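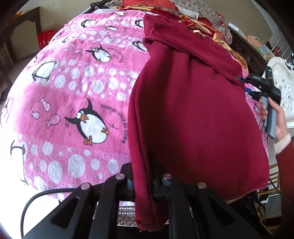
침구와 의류의 보풀, 먼지, 습기는 함께 관리하여야 한다. 본 안내문은 Clandel 생활관리실이 입주 세대에 배포하는 가정 관리 요령 가운데 섬유류에 관한 부분을 정리한 것이다.

## 1. 세탁 전 확인

- 취급 표시를 먼저 확인하고, 표시가 지워진 제품은 찬물 단독 세탁을 원칙으로 한다.
- 짙은 붉은색 계열은 처음 세 차례까지 따로 세탁한다.
- 기모 소재에는 섬유유연제를 사용하지 않는다. 흡수력이 떨어지고 털이 뭉치기 쉽다.
- 풀린 실은 당기지 말고 가위로 짧게 자르거나 바늘로 안쪽에 넣는다.

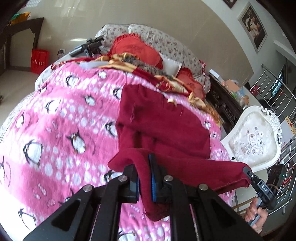

*펭귄 무늬 분홍색 담요와 그 위의 짙은 적갈색 천*

## 2. 얼룩 처리

찬물 200ml에 중성세제를 몇 방울 풀어 흰 면포에 적신 뒤, 얼룩의 바깥쪽에서 안쪽으로 두드린다. 문지르면 기모가 눕고 자국이 남는다. 커피나 차 얼룩은 같은 양의 물에 식초 한 작은술을 더하여 처리하되, 눈에 띄지 않는 부분에서 물 빠짐을 먼저 시험한다.

## 3. 건조와 보관

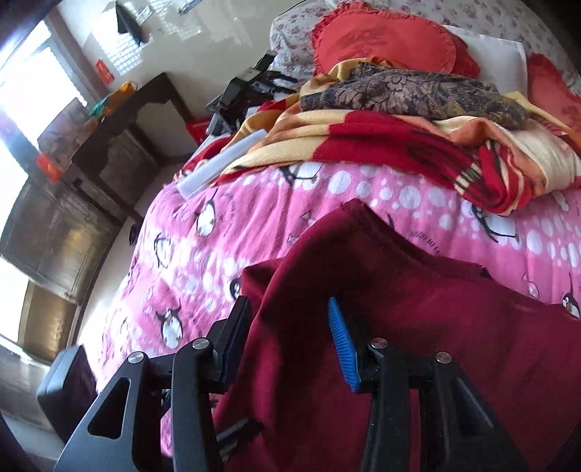

글: 유디트 퍼르커시(Judit Farkas) | 생활관리실 섬유 담당

두꺼운 담요는 건조대 두 줄에 걸쳐 널고 중간에 한 번 뒤집는다. 벽과의 간격은 약 100mm를 둔다. 완전히 마르지 않은 상태로 접으면 냄새가 배므로, 솔기 부분을 손으로 눌러 확인한 후 수납한다.

계절이 지난 담요는 압축하지 말고 통기성 있는 면 주머니에 넣는다. 기모는 오래 눌리면 복원이 어렵다. 방습제는 주머니 바닥이 아닌 윗면에 두며, 10월에 침구를 교체할 때 함께 새것으로 바꾼다.
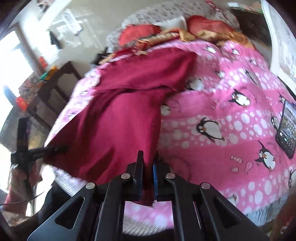
옷감을 갤 때에는 평평한 곳에 펼쳐 손바닥으로 중앙에서 가장자리 방향으로 주름을 편다. 긴 천은 세로로 먼저 접고, 접는 선은 매번 위치를 조금씩 달리한다. 같은 자리를 반복하여 접으면 그 부분의 색이 먼저 바랜다. 수납장 선반에는 무거운 것을 아래에 둔다.

보풀 제거기는 천을 팽팽하게 당기지 않은 상태에서 가볍게 사용하고, 날 주변의 먼지는 사용 후 바로 털어 낸다. 세탁실 공용 보풀 제거기는 관리실에서 대여하며, 당일 반납하여야 한다.

문의: 생활관리실 내선 336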